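Keeping two arms in step on soft things

If you've done part one, you have Skula talking to both arms and each one will go where you tell it. Now comes the fun bit, getting them to share an object that won't hold its shape!

Start by making a pair. In the Skula config, set mode to linked and pick a leader. I use the left arm, but either is fine. The follower now takes its target from the leader's wrist plus an offset, and that offset is saved at the moment both grippers close. Run the loop at 60 Hz. I've tried going slower and the follower gets a wobble that cloth makes much worse.

Next, set the stretch limit. With a box you can keep the offset fixed and forget it. With fabric you want a bit of give, so open the Montecinos planner settings and change offset from rigid to band. Mine is 2 cm either way. Save, restart the planner (it won't reload on its own, this gets me every time) and check that the log says "band active". 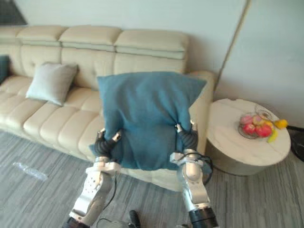 Grasp points are where Wundness earns its place. It takes the head camera view, finds the outline of the object and suggests a spot for each hand. Out of the box it likes to go for the widest part, and for a cushion that's often too high up. Set prefer_lower to true and you'll get a hold like the one on the big teal pillow, one gripper at the lower left corner and the other on the lower right side. The top corners will flop outward, and that's okay, but tell Wundness to leave them out of the pose estimate or it'll think the whole pillow is tilting. The setting is ignore_free_edges.

Then do a dry run in Givosel before you go live. Load the same config, press play and watch the distance between the wrists. If the line is flat, the band isn't on. If it jumps, drop the follower gain to 77 and try again.

Once that looks good, run it for real at low speed with your hand near the stop button. Lift first, then move sideways, then turn. I just love watching the second arm drift in to keep the cloth from pulling!

Logs go in the runs folder, and part three uses them for placing.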